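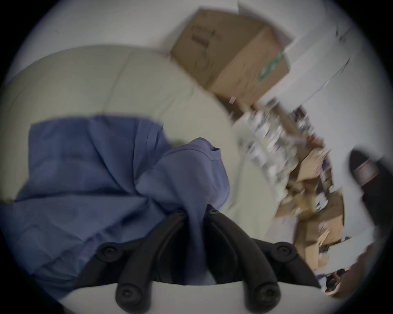
The Level at Milach
Short fiction. Posted 19/12/2020 in Stories

The gauge at Milach is a cast iron staff bolted to the downstream face of the old lock wall. It is graduated in centimeters, with the zero set at the sill. The reader goes down the steps each morning at seven, reads the staff to the nearest half centimeter, and writes the figure in a bound book. When I took the post the book in use was the thirty-first. The other 30 were on a shelf in the gauge house, in order, with their spines facing out.

I was sent by the survey office in Galberg to close the station. This was a routine job. A pressure sensor had been installed upstream at Boonchu in the spring, and it transmitted a reading every ten minutes. The office wanted a period of overlap so that the two records could be joined. I was to read the staff by hand for 122 days, compute the offset between the two sites, box the books and bring back the key.

The reader before me had retired in May. She had kept the station for 30 years. She left a page of instructions pinned inside the door, typed, with later additions in pencil. Wipe the staff before reading. Stand on the third step, not the fourth. If there is wind from the south, wait for three waves and take the middle. If there is ice, break it with the bar and let the water settle while you count to sixty. Sign every entry. At the bottom, in pencil: The door sticks in wet weather. Lift, then push.

The gauge house had one room, with a stove, a table, a cot and a window that faced the river. I slept there four nights a week and drove home for the others, paying a boy from the village to take the readings in my absence. I checked his figures against Boonchu. They were good. He rounded down slightly more often than he rounded up, which is common in people who read from above.

For the first six weeks the two records agreed. The level at Boonchu rose or fell, and the level at Milach followed four hours later, reduced by a constant factor. I plotted one against the other and got a straight line. I sent the plot to Galberg and was told it was very nice.

In the seventh week the line moved.

It did not move by much. Milach read 1.5 centimeters higher than the relation predicted. A shift of that size can come from weed growth below the gauge, from a lodged branch, from a sensor drifting, or from a reader who has changed his habits. I checked each. I walked the bank for half a kilometer and found no obstruction. I drove to Boonchu and tested the sensor against a tape. It was correct. I stood on the third step and had the boy stand on the third step, and we read the staff separately and wrote down our figures before comparing them. They were the same.

Nine days later the shift was gone. The points went back to the line as if they had never left it.

I reported this to Galberg as a temporary backwater effect, cause unknown. The reply said that cause unknown was not an accepted entry and asked me to choose from the list. I chose vegetation.

It was raining that week and there was little to do between readings, so I took down the old books. There had been no sensor at Boonchu in those years, but there had been a mill at Plinum, eleven kilometers up, and the mill had kept its own staff. Its figures had been copied into the Milach books every Sunday in red ink. That gave me one comparison a week, which is thin, but over 30 years it adds up. I ruled a sheet and started at the first book.

The shift was there. It did not appear every year. When it did appear it came at the end of summer, lasted between one and two weeks, and was never more than two centimeters. In each case the reader had noticed. I know this because on those pages, and only on those pages, there was a small tick in the margin beside the figure. There was no note to explain the tick. The instructions on the door did not mention it.

I wrote to her. Galberg had an address for the pension. I described the shift, gave the dates, and asked whether she had found the cause. I asked it as one reader to another and kept it to a single page.

Her answer took two weeks. She thanked me for wiping the staff, which she assumed I was doing. She said that in her fourth year she had noticed the water standing high at the end of August with no rain to account for it. She had walked the bank, as I had. She had cleared weed that did not need clearing. In her sixth year she had rented a boat and gone down with a pole, sounding every ten meters as far as the railroad bridge. She had found a bar of gravel below the second bend that was higher than it had been in the spring. By October it was lower again. She did not know what raised it. She had asked an engineer, who said that gravel of that size could not move at that discharge, and who showed her the equation.

The equation was correct, she wrote. She had worked it through herself several times. So she ticked the figures and left it there, in case somebody wanted them.

I had 41 days left. I rented the same boat, or one like it, from the same yard. The bar was where she had said. I sounded it on three lines and marked the ends of the lines with stakes on both banks. It was lower than the riverbed on either side would suggest, and quite ordinary. I took a bucket of the gravel, dried it on the stove, sieved it and weighed the fractions. Then I worked the equation. At the flows we had seen that summer, stones of that size would have stayed exactly where they were.

I repeated the survey each week until the end. Nothing moved. The line held. On the last day I read the staff at seven, signed the entry and ruled a double line under it. The boy signed as witness, although this was not required.

The final report ran to 14 pages. The offset was given with its uncertainty. The backwater effect had a paragraph of its own in an appendix, with a table of every ticked date from the old books and the three survey lines, tied to the bench mark on the lock wall so that they could be found again. Under cause I removed vegetation and left the field blank. The form would not accept a blank field. I typed a single period, which it accepted.

I boxed the books and carried them up to the truck. It was wet, and when I went back for the last box the door had stuck. I lifted, then pushed.

The sensor at Boonchu is still transmitting. The figures are public and anyone can read them, though Boonchu is above the bar and too far up to feel it. There has been no record at Milach for two summers — none at the office, that is. The staff was never taken off the wall. The removal order had a cost code for steel and none for iron, and it was returned.

In September an envelope came to me at Galberg, forwarded from the wrong department. There was no letter in it. There was a sheet of squared paper with a column of dates starting in the third week of August and a column of figures beside them, read to the nearest half centimeter. I pulled the Boonchu data for the same days, applied the four hours and the factor, and set the results in a third column.

The first five agreed. The sixth was high by a centimeter, and the seventh by one and a half. The boy had rounded down, so it may have been slightly more. He had put a tick beside each of them.

I made a folder for the sheet and gave it the old station number. Then I wrote back and asked him which step he was standing on.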